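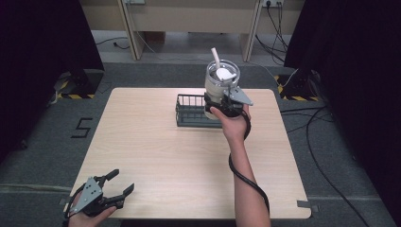

Posted by quietroom_av, October, 11.40 pm
Topic: Radio mics for a two-day conference, hire or buy?

We look after the Gandetti conference, which has 347 delegates and a habit of adding panel sessions after the quote has been signed. Last year we hired eleven radio mics from Thevar and they behaved themselves. This year the client has seen what the hire cost and wants to know why we don't just own some. Somebody there has found the Irnetti sets online at a price that makes me suspicious.

Has anyone used them in a hotel with three other events going on through the wall?

foldbackfred
Used five of them at a trade dinner. Lovely sound until the wedding next door started its speeches, at which point we were treated to the best man. Our chief executive got a bigger laugh than he has ever had.

Hire. Send the client the bill and a sympathetic card.

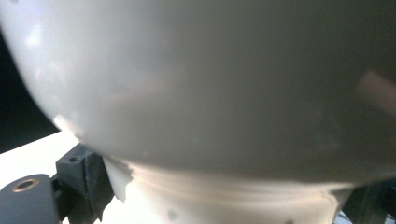 And check which frequencies the hotel's own kit sits on before you agree anything. They will tell you they don't know. Ask for the person who puts the batteries in.

gaffer_and_gin
Disagree with Fred, as is traditional. I've had Irnetti sets for three years and the interference is nearly always someone not doing a scan on the morning. Do the scan, write the channels on tape, stick the tape on the packs. If you're doing more than four jobs a year they pay for themselves.

foldbackfred
I did the scan. The wedding arrived at four in the afternoon. I'm good but I can't scan the future.

quietroom_av
We do two jobs a year that need this many mics, so by that sum I'd break even shortly before retirement. 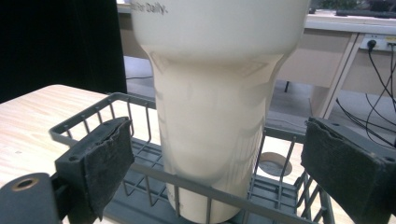 The other thing is storage. Our cupboard already holds a lectern that the door no longer closes on, and I'm not sure flight cases would improve relations with the landlord.

lapelandlord
Split it. Buy four decent handhelds for audience questions, hire the lapels. Lapels are what get sat on, dropped down toilets and worn home to Leicester. Let Thevar worry about those.

gaffer_and_gin
That's sensible and I resent it. 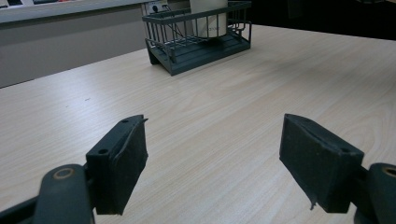
Do hired and owned sets work together in the same room?
Usually they do, provided every channel is planned on one list and both sets of kit are legal for the band you're using.

lapelandlord
Sustus do a free planner for that. It looks like a tax return but it works.

quietroom_av
Right, four handhelds and hired lapels. I'll tell the client it was their idea.

foldbackfred
Still hire the lot.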